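My fourth week with Rollero

This month I am learning to teach our robot, which we call Rollero. The task sounds small: open the bottom drawer of a utility cart and take one thing out. I wear the headset, I move my own arms, and the robot copies me. So far I have saved 34 demonstrations. The plan says 200 before July, so I have to be faster.

My biggest mistake was speed. I pulled the way I pull a drawer in my kitchen, and the fingers slipped from the edge. Now I count to 4 before I close the hand.
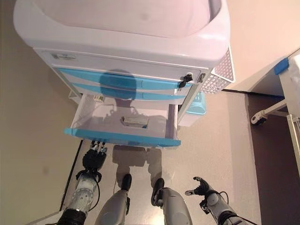

Do you need to know programming to teach a robot like this?

Mostly you need patience and a steady hand. Our software, Mimis, records everything, and I only press start and stop. When a try is bad, I delete it the same minute, before I forget which one it was.

Tomorrow I want to change the height of my chair. My shoulders hurt after one hour, and I think it shows in the recordings, the arms go lower and lower.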